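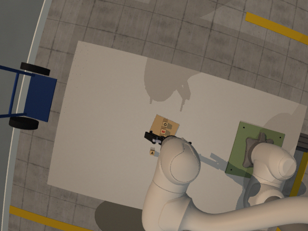
Chapter 2: Ceasefire Lines and the Machinery of Protest

Last updated: 30 October 2026

Filed under: International relations > Borders and armed conflict > Course readings

2.1 Scope of the chapter

A ceasefire line is a line on which fighting has stopped by agreement. It differs in law from a border. A border marks the limit of a state's territory and is meant to be permanent. A ceasefire line marks the position of armed forces at a given moment, and the parties usually state in writing that it does not affect their claims. Many such lines have nevertheless lasted for decades, and the people who live beside them deal with them much as they would with a border.

This chapter deals with what happens between governments when such a line is crossed or fired across. It covers the text of the agreement, the reporting of incidents, the diplomatic protest and the reply. The use of force in self-defence is left to the next chapter, and peacekeeping mandates are treated separately.

2.2 The Sillthorpe case

The main case used here is the Sillthorpe Line, which separates the forces of Morska and Abdella. The line follows a river valley for most of its length and then crosses open grazing land, where it is marked only by painted posts. The agreement that set it up has two annexes. The first defines the line by reference to a map. The second lists the weapons that may not be kept within 50 kilometres of it.

The map caused trouble from the start. It was drawn at a small scale, and the thickness of the printed line covers a strip of ground that both sides have farmed. Neither annex says which edge of the line is to be used. When a Morskan patrol was fired on in this strip in January, each government described the incident as taking place on its own side, and each could point to the same sheet of paper in support.

Sumis, a market town on the Abdellan side with 2,000 residents, lies within range of positions across the valley. Its council keeps a separate record of shelling damage for compensation claims. The record is not part of the ceasefire system, but both governments have quoted from it, and it is discussed again in section 2.6.

2.3 Terms

Violation. An act forbidden by the agreement. Firing is the usual example. Building new defensive works, flying aircraft in a restricted zone and moving listed weapons forward may also qualify, depending on the text.

Incident. A neutral term for an event that has been reported but not classified. Monitors generally prefer it. Governments generally do not.

Unprovoked. A claim about sequence. It asserts that the other side fired first and that nothing done beforehand could be treated as a cause. The term has no fixed legal meaning and should be attributed to the party using it.

Summons. A request by a foreign ministry that the head of a diplomatic mission, or the officer acting in that position, attend in person. It is a recognized form of rebuke and is normally made public.

Note verbale. An unsigned written communication in the third person, passed between a ministry and a mission. It may be handed over at the meeting that follows a summons or sent without one.

2.4 The order of response

Responses to a reported violation tend to follow a set order, starting at the lowest level. Local commanders speak by telephone or radio. If this fails, a flag meeting is held at an agreed point on the line. The matter then passes to the military headquarters on each side, and from there to the foreign ministries. A protest at ministry level therefore usually means that the lower channels have been tried or that one side has chosen to bypass them.

The distinction matters when reading official statements. After the January incident, the Morskan ministry issued its protest before any flag meeting had been requested. Abdella replied that the agreement required local contact first and declined to discuss the facts. The agreement does provide for local contact, in article 2, but it does not say that other channels must wait.

Students should read article 2 and both statements before starting section 2.5, which deals with the evidence each side put forward.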